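### 3.2 Fruit, bags and the slider closure

Few household objects are as underrated as the zip-top bag. It weighs almost nothing, it costs next to nothing, and yet filling and closing one asks for a whole string of small decisions: which corner to hold, how wide to open the mouth, where the fruit should settle, when to start pulling the slider. We became very fond of these bags over the course of the study, and we want to spend some time on them before turning to the results.

The packing task came out of the December round of the Brosotley kitchen survey, in which Ruoxi Cui asked people to write down every job in the home that needs two hands and takes under a minute. Putting fruit into a bag came up again and again, often with a comment about the closure. "Misses the last inch" was one we liked so much that it became our working name for a half-closed bag. The survey drew 1,000 replies, of which 200 mentioned a bag of some kind, and Radka Grgić sorted those by hand into bags that are tied, folded, clipped or zipped.

We settled on the zipped kind. A tied bag hides its faults inside the knot, but a zip closure is wonderfully plain about its condition: the two strips are either together or apart at any given point, and a slider shows where the change happens. When the strips part above the slider, they bow away from each other and leave an opening in the shape of a leaf (Figure 2). The width of that leaf turned out to be a very useful thing to watch. A narrow leaf means the film is being pulled tight along the closure. A wide one means there is slack, and slack film likes to fold itself into the track.

The fruit matters as much as the bag. Round items roll, and they roll toward the lowest corner, so a bag held at a slant soon has a heavy end and a light end. We think this is one of the most charming parts of the task – the load keeps rearranging itself while you are trying to close the door on it. A pear behaves differently from an apple here. Its narrow end can wedge against the side of the bag and hold back whatever is above it, and then a small shake lets everything go at once. For the same reason we wrote the instructions in terms of fruit in general and let the mix vary from one setup to the next.

The film itself has a character too. Thin plastic keeps its creases, and a crease that runs across the opening will pull the two sides together just where they ought to be apart. Printed patterns help a good deal. Rows of dots on a clear bag bend wherever the film bends, so they give the eye something to follow on a surface that would otherwise be mostly glare. We tried plain bags during the Nania pilot and found that people marking up the recordings disagreed far more often about where the front layer ended and the back layer began.

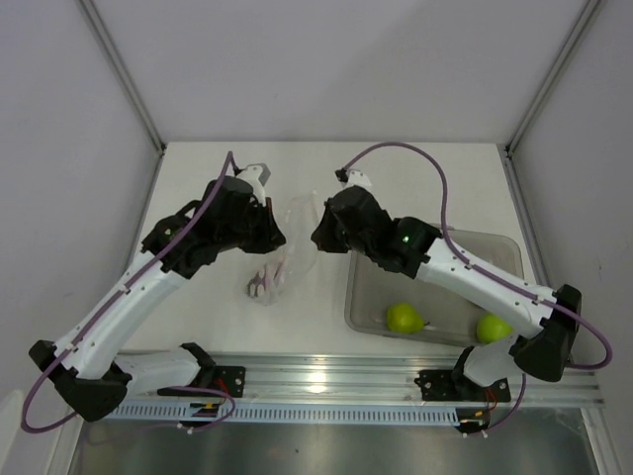
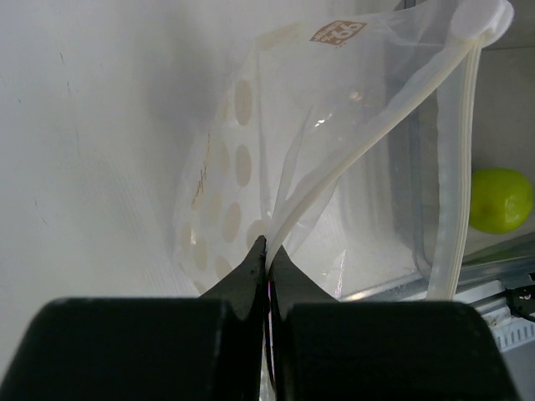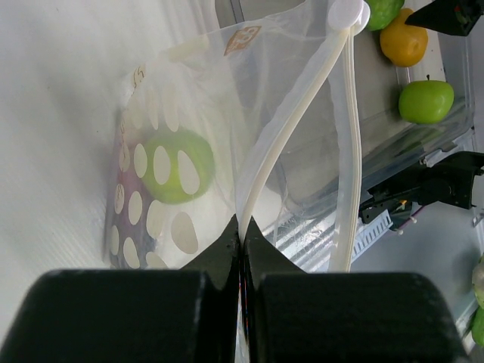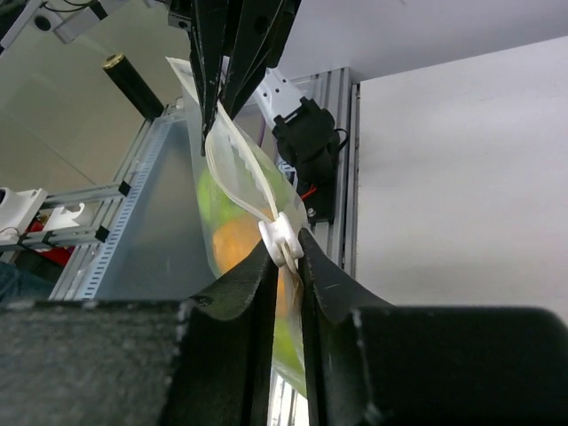 **Figure 2.** Bags and fruit in the packing task. First: the workspace, with two green pears in the gray container. Second: dots printed on the bag film. Third: green fruit seen through the plastic, with more fruit in the clear bin beyond. Fourth: the parted closure above the white slider, with green and orange items in the bag.

We describe each closing attempt with 2 measures. The first is the length of closure left open at the end, taken along the track and not in a straight line between its ends. On a full bag the difference is large, as the track curves around whatever is pressing on it from inside. The second is what we call the Dratau score, a simple rating of how the fruit sits once the bag has been laid down. A low score goes to a bag with everything jammed against the closure, and a high score to one where the contents rest well clear of it. Grgić proposed the rating after noticing that a bag can be fully shut and still be one nudge away from popping open.

The two measures pull against each other in an interesting way. Lifting the bag by its mouth lets the fruit drop away from the closure and raises the Dratau score, but it also stretches the track and makes the last stretch harder to shut. Laying the bag flat does the opposite. The best attempts we watched did a bit of both – a lift to settle the load, then a lower hold for the slider. Cui's notes on the Tian recordings, 1,000 in all, mark the moment of that change wherever it could be seen, and we use those marks in Section 3.3 to split each attempt into a settling part and a closing part.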